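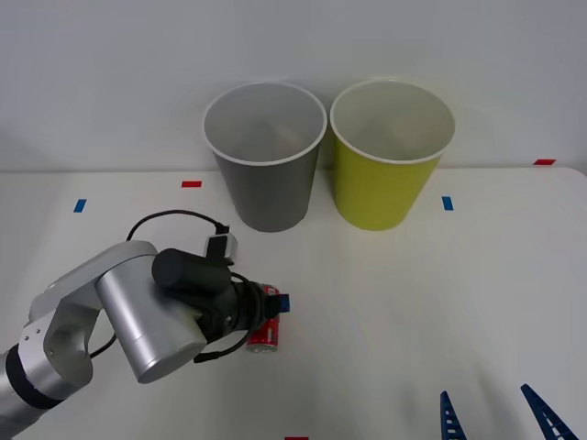 The thread has drifted into general claims about whether arms can "do dishes," so I would like to pull it back to one narrow chore: clearing a table of mixed drink containers and putting each where it belongs. The rigid cases are mostly a grasp-planning problem and behave well. A small soda can held sideways in a rubbery-fingered gripper, a little above a white tabletop, is close to the easy end of the range. The two paper cups standing near the wall behind it are the hard part of the same job. They are light, tapered and wider at the rim, and they are almost touching at the rims, so a side grasp on either one has to fit a finger into very little space. The red and blue tape on the tabletop tells a person where to reset objects. A kitchen table has no tape.

On Naredero's message:

> I don't see why this is still treated as an open problem. The
> Fandora demo cleared a full break room table and the success rate
> they quoted was in the high nineties. If the arm can pick a can it
> can pick a cup. The rest is cycle time, and cycle time is a matter
> of money. Our facilities people are asking whether to hold off on
> renewing the evening cleaning contract. What do I tell them?

Tell them to renew it.

The longer answer depends on what was counted. In our November trials at Mallon we ran 2,000 pick attempts on a fixed table with even lighting. We scored a pick as good only if the object was released upright at the target and its neighbor had not moved more than 8 mm. Cans met that with few exceptions. Single paper cups were acceptable once we capped the grip force. Paired cups were poor under every setting we tried. Either the finger pushed the neighbor out of tolerance on approach, or the planner chose a grasp from above with one finger inside the cup, and the wall of the cup folded on the lift.

If you drop the neighbor rule and count any object that leaves the table, the totals look a great deal better. I don't know which rule Fandora used. Their write-up does not say, and I would ask before comparing numbers.

Three further points.

First, liquid. All of our cups were empty. A half-full cup changes the mass, the stiffness and the cost of a miss, and I have no usable data on it. Any figure quoted for "cups" should say whether there was anything in them.

Second, compliant fingers. We tried ribbed fin-ray style fingers in place of rubber pads. They spread the load and dented fewer cups. They are also wider at the base, so they made the paired case worse. The Šindelář finger set is slimmer and may split the difference, but our set arrived late and I only have 36 attempts on it. I would not draw a curve through that.

Third, time. Cycle time is not purely a matter of money. Most of ours went to retries and to the slow approach near thin-walled objects. A faster arm does not shorten either one by much. A person clears the same table in one trip, with the cups stacked inside each other, and we have not attempted stacking at all.

For shop-floor work the picture is different, since you control what arrives and how far apart it sits. Put a spacer rail on the infeed and most of the cup problem goes away. We have one cell running that way on rigid containers with no operator standing at it. I would call that chore done. The household version I would call partly done, for cans.

If anyone has paired-cup results with a stated neighbor tolerance, please post the scoring rule along with the numbers. Raw logs are fine. I can run them through our scorer and send back a table in the same format as ours.

Filed under: Manipulation > Chores and Service Tasks

List contact: use the list owner form | © 2026 Chore Automation List | Back to top

This archive uses cookies to remember your thread view settings. Accept | Manage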